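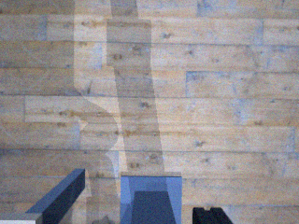
Chie Katayama wrote in after my last page to ask whether the arm has made our shop any quieter, and whether she should clear bench space for one of her own. Quieter, no. It hums and the fan on the controller box whines! But it has changed how we spend the day, and I've been keeping a list of the small things that help, so have a rummage through.

Rehearse on screen first. We run every new job in Zakby (that's the simulator we settled on) before the real arm moves an inch. I used to skip this for easy jobs, and then I drove a gripper straight into a jar of wood glue. Now I drink my coffee and let the computer do the crashing.

Put the same kind of floor in your simulator as you have in your shop. Ours is pale boards with knots and bluish stains in the wood, and shadows lying right across them. A plain gray floor is fine for checking reach, but if your setup uses a camera to find parts, give it some grain and shadow to deal with before it meets yours on a Saturday afternoon with the sun coming in low.

Mark the reach on the floor with tape. Use the cloth kind, it peels up without taking the finish. Anything inside the tape stays off the floor while the arm is on — brooms, lunch bags, the dog. Renew it when the corners lift.

Keep a paper notebook by the stop button. Ours has the job number, who changed what, and any odd noise. Job 3431 has a page and a half all to itself (sticky drawer fronts, don't ask).

Wipe the gripper pads every morning. Damp rag, then a dry one. If parts still slip, rub the pads lightly with fine sandpaper, two or three strokes, and try again.

Swap jobs at lunch. When the arm took over the sorting at Quintela, the shop I share a wall with, one person ended up feeding it parts all day and hated it. Over here we trade every 2 hours, and everybody knows how to load, how to stop it and how to restart it. My hands hurt less than they used to. I do miss the chatting we did over the sorting table, so we've moved that to a 20-minute break with the power off.

Label both ends of every cable. Masking tape and a marker will do.

Chie, as for the bench space, I'd leave 14 inches clear behind the base for the cables and wait until spring to buy anything bigger.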